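Okik Tracking and Replay: Frequently Asked Questions

Print this page | E-mail this page

What does Okik do?

Okik takes the recordings from your hand-held grippers and works out where each one was, moment by moment, so the planner has a clean path to learn from. We like to start people on dishes, and a bowl on a marble-patterned table is a lovely first task! 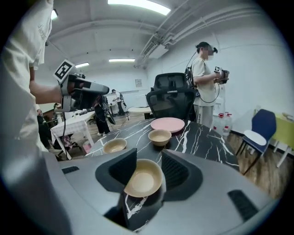
Issue 5

Do I need the square markers?

For now, yes please. The tracker reads the black-and-white codes first and fills in between them with motion data (Illia Pylypenko is working on a version that leans on them less, and we're all rooting for him). Try to keep your sleeves clear of them.

Why does my path jump when both hands are close together?

Usually the two marker sets have been given the same ID range. Open the Odex panel, give the left hand its own range, and run the solve again. 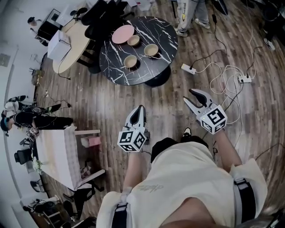
If it still jumps after that, lower the smoothing window to 10 and send us the log, and we'll happily take a look.

Can I replay a path on my arm right away?

Do run it in the Boonchu simulator first. Error 1315 there means the path leaves the arm's reach, so trim the ends and try again.

Print | E-mail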